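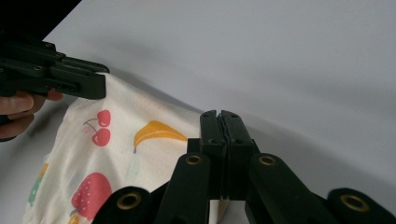 Two grippers and a corner of fruit-print cloth, from the Candari folding sessions.

Teaching a robot to fold, one tea towel at a time

Jul 11, 2023

I've ironed for a living (a summer job, long ago, badly) and I still can't fold a fitted sheet, so I went along to see the Candari project at the Trakville lab with a fair bit of sympathy for the robots. The group there has just put out its first results on cloth folding, and I wanted to see how they'd done it.

The short version is that they left the robot out of the teaching altogether. A person picks up two hand-held grippers, one in each hand, and does the folding with those. The grippers have the same sort of jaws as the ones on the end of the lab's robot arms, and while the person works, the movements get recorded. Later on the robot learns from the recordings. It's a bit like learning to eat with chopsticks by watching someone use chopsticks, when up to now you'd been watching them use their fingers!

Parisa Heydari leads the work and has done a good deal of the folding herself. She used to steer the arms by remote control, and she told me she doesn't miss it one bit. "You'd spend half the morning getting hold of one corner," she said. "With these I just fold the thing and go on to the next one."

So what have they got to show for it? The team recorded 800 folds in all, done by 16 people, most of whom had never touched the grippers before. They trained a program on the lot and then set it loose on cloths it hadn't met. Parisa's headline result is that the robot, given a cloth dropped in a heap, now gets to a neat fold more often than the same robot trained the old remote-control way. She wouldn't let me call it solved, and having watched a few tries go wrong I can see why. Thick towels are still a pain. So is anything slippery, and one napkin ended up in what I can only describe as a sausage.
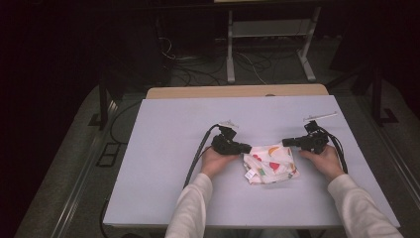
Both grippers at work on a bundled cloth during recording.

The bit I liked best was about the second hand. When you fold a cloth you tend to pick up one corner, let the rest hang, and then go in for the next corner with your other hand. The robot had real trouble with that part early on. It would close its jaws too soon, next to the fabric, and come away with nothing. Szabolcs Pap went back through the recordings and found that good folders pause for a moment before the second grab, to let the cloth stop swinging. The beginners mostly didn't. Once he gave the pausing folds more weight in the training, the missed grabs dropped off sharply. I tried it at home with a pillowcase and yes, I do pause. I'd never noticed.

I had a go with the grippers too, of course. You squeeze, the jaws close, and for the first few minutes you feel as if you're wearing oven gloves made by a watchmaker. My first fold was dreadful. By the fifth I was quite pleased with myself, though Gergely Katona, who was checking the recordings on his screen, said he'd be leaving mine out (fair enough).

There's a practical side to all this as well. The old set-up meant one robot, one operator and a queue. With hand-held tools you can collect folds without tying up an arm, and the team reckons that matters more than any clever trick in the software. The program they use to tidy up the recordings is called Vik, and they plan to share it along with the folding data in September, once the written paper has been through its checks. Parisa would like other labs to send in cloths of their own, the scruffier the better, as hers are all starting to look rather well behaved.

Next up is clothing. They've begun with socks, which I thought would be easy, and was told very firmly that they are not. Shirts come after that, if the socks go well. Győző Barta is working on a softer pair of jaw tips for the finer fabrics, and he showed me 3 versions laid out on his desk, each a slightly different shape. He's hoping to pick one before the summer is out.

If you fancy trying the grippers yourself, the lab is still looking for people to come in and fold for an hour. No experience needed, and left-handers are especially welcome as they've hardly had any so far. Ask for Parisa at the front desk.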